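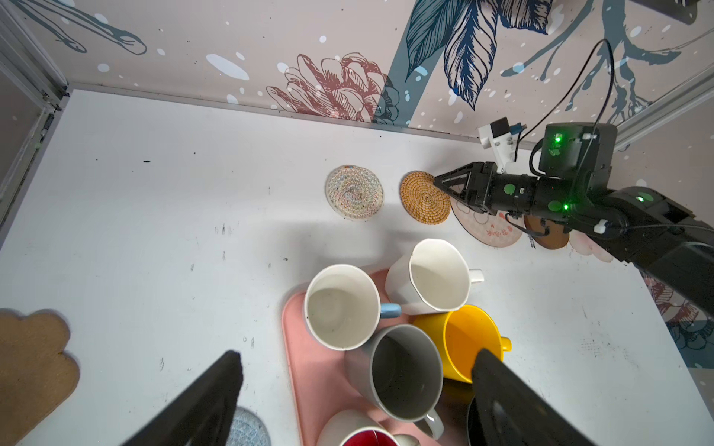 Equipment Planner, Robot Workcells
Plernideo, Durkville
Full time, on site

Plernideo sets up tabletop robot cells that do household handling: mugs onto coasters, trays cleared, small items sorted and put away. We have been buying arms, grippers and wrist cameras one order at a time, and that no longer works. We want one person to own the equipment plan, the budget behind it and the calendar that goes with both.

You will report to Violeta Salinas, who runs operations. You will work every day with Parviz Heydari on the bench side and with Ardalan Golestani in accounts.

What the job covers

Keep a parts and equipment forecast that looks 18 months ahead and is updated every month.
Get quotes for two-arm cells, compare them line by line, and write up a recommendation.
Track wear items such as gripper fingers, cables, camera mounts and connectors, and reorder before we run out.
Budget for the cheap things too. Mugs, trays, mats and coasters get used up, and they have never had a line of their own.
Plan bench space, power and extrusion framing for each new cell before the purchase order goes out.
Keep the spares room in order. It holds 60 bins at the moment and the labels are not all correct.

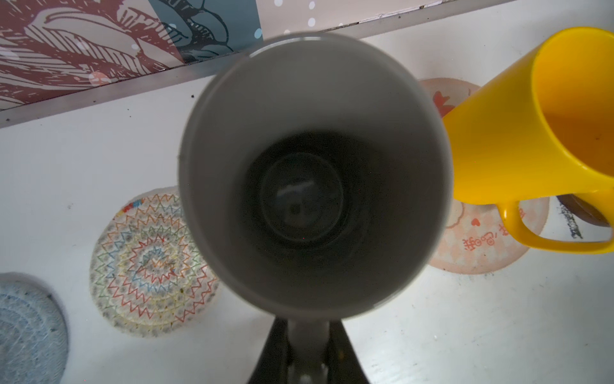

A good part of the first few months will be spent on grippers. The cells handle cups with straight sides, faceted sides and all kinds of handles, and we need to decide whether to stay with two-finger grippers on every arm or pay for a second type on some of them. Parviz has test notes. What we lack is a cost per cell over the life of the equipment, with finger replacements and downtime included. You would put that together and present it to Violeta in your first quarter.

Purchases under $1000 are yours to approve. Anything above that needs a second signature from Ardalan, and he normally turns them around the same day.

What we are looking for

At least two years of purchasing, production planning or lab management, in any field that uses machinery.
Comfort with spreadsheets, including ones other people built.
Enough mechanical sense to read a drawing and notice when a bracket won't fit.
Clear writing. Most of our vendor disputes – there have been a few – came down to a vague order.

Experience with robot arms is helpful but not required. We will teach you the hardware. You will spend your first two weeks on the benches with Parviz, resetting tables and swapping parts, before you touch the budget.

Our current arm supplier is Tedivico, and framing and brackets come from Shahbazi. Both agreements are up for renewal, so expect to be in those talks early. 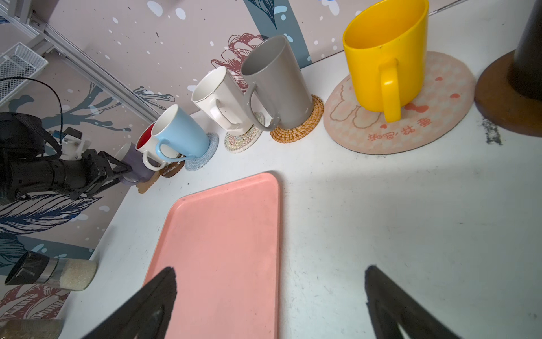
Will I be expected to program the robots?
Programming is done by Kourosh Abbasi's group. You need to know what their work requires in equipment and lead time, and you will sit in on their planning meeting, but you will not be writing code.

Terms

Hours are 8:00 to 4:30 with a 30 minute lunch. Some early starts when freight is due. Paid vacation, health and dental from the first day. Pay depends on experience and will be discussed at the first interview.

How to apply

Send a resume and a one-page letter to Parvaneh Nouri in the Plernideo hiring office. In the letter, tell us about one piece of equipment you bought or argued against buying, what it cost, and how the decision held up. Applications close 10/3/20. Interviews will be held in Durkville later in October and include a short paid exercise with a sample quote.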